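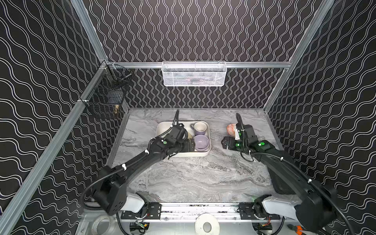 Re: Cable ties on the two-arm cell, and the wrist faults
From: Domnica Ciobanu
Date: 5/24/24

Dear Farzana, dear all,

Thank you for the detailed message. I answer below your lines, I hope it is readable.

> On our cell the left arm stops with a wrist communication error,
> mostly when it reaches far to the back. We already changed the
> gripper cable one time in January. Do you tie the cable along the
> whole arm, or do you leave it free at the wrist?

We leave it free at the wrist. The cable comes up from the gripper in a curve, and only after that it goes along the links with small white ties. In my first build I tied it close to the gripper because it looked more clean. The error came after 90 cycles, always in the same far position. When I cut that last tie, the same program made 2,612 cycles without a stop, and then I ended the test myself.

Please do not pull the ties very tight. I close them until the cable can still slide a little when I push it with a finger.

> Also, how do you check the arm bases? Ours seem to move.

Every Friday I check the bolts of both mounting plates on the front rail. First I park the arms and switch off the power. Then I hold the arm at the shoulder and push it gently to the left and right. If the plate moves on the rail, I loosen it, set it again with the ruler and tighten it crosswise. After this the taught positions must be checked again - also when the difference looks very small. I use the dish tray program for it, at 80 percent less speed than normal.

One question from my side. Moushumi wrote that the Plellomska crew puts the small boards in a closed box. Ours are still open, under the arm bases. Does the box become warm inside? I would like to cover them, but I am afraid for the heat.

> Where did you buy the spare cables?

From Kuipers, the order took about 471 hours from payment to our door (Rafsan keeps such statistics, not me). I have two left and can send one to you, just write me the address off list.

Kind regards,
Domnica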